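What the wrist tells when the camera cannot

Jun 27, 2021

In April I promised to write something about the grasping work, and then I wrote nothing, so today I try to repair this. It is Sunday and it rains in Henmont, so there is no good excuse left.

The question of our project (inside the group we call it Usico) is small. When a robot takes an object out of a bin, it must decide if the grasp is good before it lifts. Most methods decide from the image only. We wanted to know how much better the decision becomes if the robot closes the fingers, pulls up a very small distance, and reads the force at the wrist before it continues. We call this the test pull.

We made 2191 grasp attempts in total. The first 1000 were used to train the model and the rest we kept for testing. I wanted to split them more cleverly, by object, and I still think we should do it before we send the paper. If the same object is in both parts, the result looks nicer than it is.

With the image only, the model predicted the outcome correctly in 80 percent of the test attempts. With the test pull added, it made far fewer mistakes, but the gain was not equal for all things. For flat objects with hard edges it was large. From the camera a flat part looks almost the same if the fingers hold it or only touch the top of it, and the force makes the difference clear. For light objects the gain was close to nothing, as their weight disappears in the noise of the sensor. Foil is the worst. It gives way under the fingers, the force changes slowly, and the model becomes confident about the wrong answer.

I lost 13 days on a problem which was only the cable bundle. When the arm turned far to one side, the cables pulled on the wrist and the sensor reported a weight that did not exist. The method of Vanags corrects this with a table of arm positions, and after I copied the idea the false weights went away.

Next we repeat the test in the second lab, in Altavwood, where the light is different and the bin is deeper. I also want to make the test pull shorter, as now it costs too much time for each grasp. If you have worked with wrist sensors and light objects, please write to me. I read all comments, also the old ones. 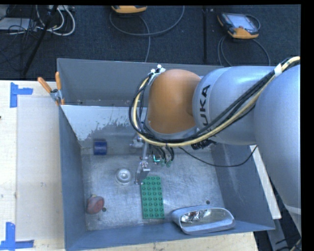
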